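Gripper Comparison Working Meeting – Minutes, January

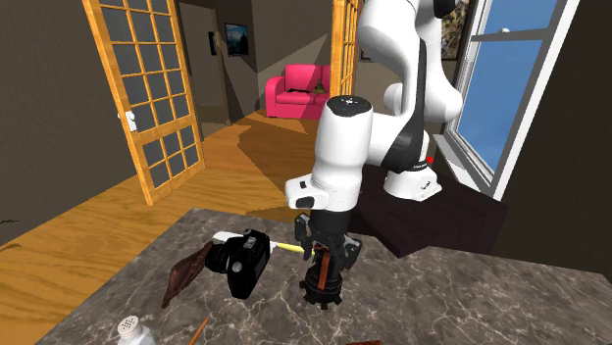 Minutes taken by the simulation lead, Tratance

Meeting opened at 10:15. Arm, controls and simulation groups present. Purchasing joined for item 3.

1. Minutes of the last meeting
Accepted with one correction. The camera offset was entered in the wrong units and has been fixed in the shared config.

2. Simulated trials
The Irkamby kitchen set is now the default for all countertop runs. It has the marble-patterned counter, the wallet, the camera lying on its side and the salt shaker. Both gripper models use the same white and black arm, so only the fingers and the controller settings change between runs.

The Tulley two-finger model has finished 3,097 grasp attempts out of the planned 4,240. The remaining 1,143 will run overnight this week. The Shih model has not started. Its finger mesh still has a gap at the tip that throws off the contact solver.

Small upright objects were discussed at length. The black two-finger gripper can close on the stick-like part from above, but the group did not agree on how to score a grasp when the spiked base slides before lift. Controls wants it counted as a fail. Simulation wants a separate code. Left open – both scores will be logged for now.

Friction on the countertop is still a guess. Arm group to measure a real sample.

3. Hardware
Purchasing has approved $3,000 for one Shih gripper and a mounting plate. The spare wrist cable is another $400 and was not in the request. To be resubmitted.

4. Actions
Simulation: repair the Shih mesh, then run 400 attempts as a check before the full set.
Controls: send closing force limits for both grippers.
Arm group: friction test, results to the shared folder.

Meeting closed at 11:05. Next meeting in February, same room.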